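Setside is a small robotics workshop. We teach robot arms to handle cloth, and we show the work to anyone who wants to see it. Our open day in March brought in 87 visitors.
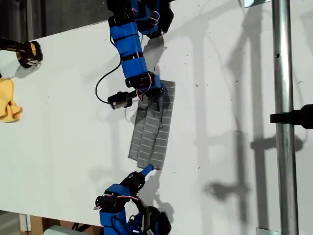 Melahat Soylu

At the demonstration table, two blue and black arms work on a folded gray striped cloth, one from each side. Visitors can ask questions while the arms are running. Defne Baysal handles school groups and Selim Bozkurt handles company visits. A visit takes 2 hours and there is no charge.

Contact Setside | © 2025 Setside | Back to top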